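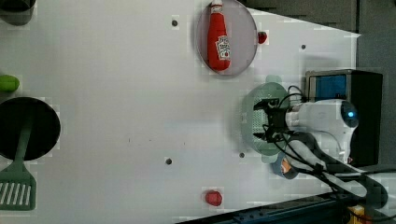 Inicio > Proyectos de estudiantes > Robótica > Memorias

Presentación | Memorias | Laboratorio | Contacto

Enseñar a recoger la mesa: demostraciones a mano y por mando remoto con un brazo robótico

Memoria del proyecto de grupo, segundo cuatrimestre

1. De dónde salió la idea

Cuando nos tocó elegir tema, la mitad del grupo quería hacer algo con visión y la otra mitad quería tocar hierro, y después de bastantes cafés (y de una pizarra que todavía no hemos borrado del todo) nos quedamos con una pregunta que nos gustaba a todos: si una persona sin experiencia tiene que enseñarle una tarea a un robot, ¿le sale mejor agarrar el brazo y moverlo con la mano, o manejarlo a distancia? Llamamos al proyecto Grornero, nombre que nació de una errata en el primer correo y que ya nadie quiso corregir.

La tarea tenía que ser doméstica y fácil de explicar. Elegimos recoger una mesa con cacharros de cocina y comida de juguete: un plato gris, una sartén negra, una espátula verde calada, una cesta de plástico verde claro con agujeros, un bote de kétchup de juguete y unas cuantas piezas pequeñas más. La cesta nos ha dado más trabajo que todo lo demás junto, y le dedicamos un apartado propio porque se lo ha ganado.

2. Los dos modos de demostración

En el modo a mano, al que en el laboratorio llamamos Su, el brazo se pone en compensación de gravedad y la persona lo lleva por donde quiere, abriendo y cerrando la pinza de dos dedos con un pedal. Se aprende enseguida. Casi todos los compañeros que vinieron a probar hicieron una demostración correcta en pocos minutos, y da mucho gusto ver la cara de alguien que mueve un robot por primera vez.

En el modo remoto, Indo, la persona se sienta a un lado y mueve un mando pequeño que el brazo va siguiendo. Aquí costó más. Hay un retardo que al principio desespera, y calcular la altura de la pinza mirando desde lejos tiene su truco. A cambio, las manos de quien enseña no aparecen en las grabaciones, cosa que luego agradecimos muchísimo al entrenar.

3. Lo que grabamos

Entre enero y abril grabamos 264 demostraciones repartidas entre los dos modos, y descartamos 91 al revisarlas. Los motivos fueron variados: la pinza se cerraba en el aire, alguien tropezaba con el pedal, el programa de captura (Gerport, que escribimos nosotros y que tiene sus días) perdía la sincronización entre la posición del brazo y el vídeo. De las que quedaron sacamos unos 3039 fragmentos cortos para el entrenamiento, cada uno con un movimiento reconocible: acercarse, cerrar, levantar, soltar.

Antes de cada grabación cambiábamos las cosas de sitio. Al principio lo hacíamos a ojo y siempre acababa el plato hacia el mismo lado, así que preparamos 4 disposiciones de partida y desde ahí íbamos desordenando.

4. El problema de la cesta

Con la pinza, la cesta se agarra por el borde. Dicho así parece sencillo, pero el plástico cede, y si se entra un poco inclinado un dedo resbala por fuera y la cesta sale empujada por la mesa. A mano lo corregíamos casi sin pensar, porque se nota la resistencia en la muñeca. Con el mando no se nota nada, y hubo que acostumbrarse a parar justo encima, mirar, bajar despacio y volver a mirar. Esas demostraciones son más lentas y, para nuestra sorpresa, el modelo las imitó mejor: las pausas le dejaban más claro en qué momento había que cerrar.

El bote de kétchup tumbado fue más agradecido, siempre que se cogiera por el centro.

5. Lo que haríamos de otra manera

Empezaríamos por el modo remoto desde la primera semana, aunque diera pereza, y dejaríamos el modo a mano para explicar la tarea a la gente nueva. También sujetaríamos mejor los cables del brazo, que en los giros amplios se nos venían hacia la zona de trabajo. Y revisaríamos las grabaciones el mismo día, con la memoria fresca, en vez de acumularlas hasta final de mes.

Nos queda pendiente probar con objetos de verdad, más pesados y más resbaladizos, y mezclar los dos modos dentro de una misma demostración. El código de captura y las hojas de anotación se quedan en el ordenador del laboratorio, en la carpeta Grornero, para el grupo que quiera seguir el curso que viene.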